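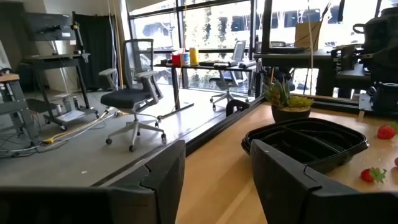

## 6. Setting Up Your First Rowing Session

Read this section after the Grama rower has been assembled and leveled (Sections 3 to 5). You will need the console, the chest strap if you ordered one, and a wall outlet or a charged battery pack.

### 6.1 Adjusting the footplates

1. Sit on the seat and let it roll to the front stop.
2. Press the gray tab at the back of the left footplate and slide the heel cup up or down. The strap should cross the widest part of your foot.
3. Release the tab and push down on the heel cup until it clicks.
4. Repeat on the right side. Use the same hole number on both sides.
5. Pull each strap snug. You should be able to lift your heel but not slide your foot sideways.

**Note:** Bare feet and socks are not recommended. Shoes with thick, soft heels make it harder to push evenly.

### 6.2 Setting the damper

The damper lever is on the right side of the flywheel housing and has ten positions. It changes how heavy each stroke feels. It does not set how hard you work – that depends on how hard you push.

1. Wait for the flywheel to stop.
2. Move the lever to position 4.
3. Row ten easy strokes and stop.
4. If the handle feels slack at the start of the stroke, go up one position. If your lower back is doing most of the work, go down one.

Most new users stay between 3 and 5 for the first month. Rowers coming from the older Pereyra model should start one position lower than they are used to.

**CAUTION:** Do not move the lever while the flywheel is spinning. The gate can jam and will have to be freed with the housing off (see Section 11).

### 6.3 Creating a user profile

1. Press and hold MENU until the console beeps.
2. Select USERS, then NEW.
3. Enter a name with the arrow keys. Names can be up to 12 characters.
4. Enter your weight and age. Both are used for the calorie estimate only.
5. Press OK to save.

The console stores 128 workouts for each profile. When the memory is full, the oldest workout is erased first. To keep older workouts, export them to a USB stick as described in Section 9.2.

### 6.4 Running the 2,000-meter baseline

The baseline gives the console a starting point for the training plans. Do it once when you set up the machine and again every six to eight weeks.

1. Warm up for five minutes at an easy pace.
2. From the main screen, select TESTS, then BASELINE.
3. Check that the display shows 2,000 m and your own profile name.
4. Place the handle at the front stop and wait for READY.
5. Start rowing. The clock starts on your first pull.
6. When the distance reaches zero, keep rowing lightly for two or three minutes.
7. Press SAVE.

Keep the stroke rate between 22 and 28 for the whole distance. A common mistake is to go out fast and lose the pace by the halfway mark. If that happens, save the result anyway and repeat the test after two days of rest.

**WARNING:** Stop at once if you feel dizzy, short of breath beyond normal effort, or have pain in the chest or arm. Talk to a doctor before you start any exercise program if you have a heart condition or high blood pressure.

### 6.5 Error codes during set-up

| Code | Meaning | What to do |
|---|---|---|
| E04 | No signal from flywheel sensor | Reseat the sensor plug behind the console arm |
| E11 | Chest strap not found | Wet the contacts and press PAIR |
| 281 | Profile data did not save | Turn the console off, wait ten seconds, and enter the profile again |

If code 281 comes back after a second try, the console needs new firmware. Consoles made before December are the ones most often affected.

### 6.6 After the session

- Wipe the rail and the seat rollers with a dry cloth.
- Hang the handle on its hook. Leaving it at the front stop is fine for short breaks, but overnight it keeps tension on the return cord.
- Do not use Drulex or other silicone sprays on the rail. The seat will slip.

Section revised 8/7/20 by Dagný Norðdahl. Stroke rate range checked by Leandro Sepúlveda.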